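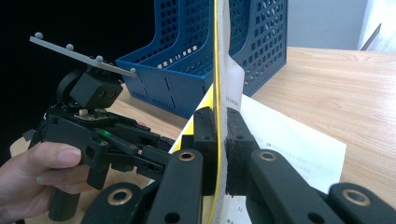 Bok-nam Na wants the 7 green left out of the July averages, says it was verticut late and never had a fair chance against the other two. Fine by me. I've kept the raw numbers in the sheet and put a line through them.

July, notebook for the greens trial, 6:40 a.m. start.

Rolled the ball off the ramp on 3 and the practice green before the mower went out. Practice green is a touch quicker than 3 on the downhill pass and the same going back up. No change from last time that I'd act on. Moisture probe readings are in the sheet, 183 in all since we began, and the back left of 3 is still the dry corner.

Hand watered that corner at 7:15. Hamish MacKinnon thinks the head behind the bunker is turning short of its full arc, and he'll check it when the pump is off. If he's right, the dry spot has nothing to do with the wetting agent and we should stop blaming the Cisteo.

Wetting agent: half of the practice green got the Cisteo, the other half the Lanex. I can't see a line between them yet. The Lanex foamed in the tank again. Next time fill to half, add product, then top up slowly with the hose below the surface.

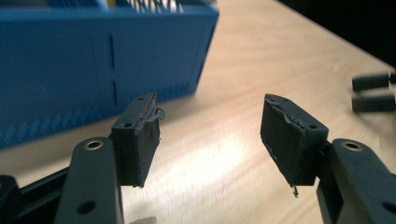
Left finger pad, strip peeling on the inner edge.

Clippings from 3 were light, almost a third of a basket. Height left alone until the heat breaks. Members are asking for faster greens before the club championship and I've told the pro shop to expect the same speed they have now.

To do:
Move the flag on 3 off the ridge.
Order 800 ball marks' worth of divot mix, or whatever Hamish calls a pallet.
Ask Brelteck about the reel that came back with a burr on it.
Probe the practice green again at 2 p.m., same grid, same person.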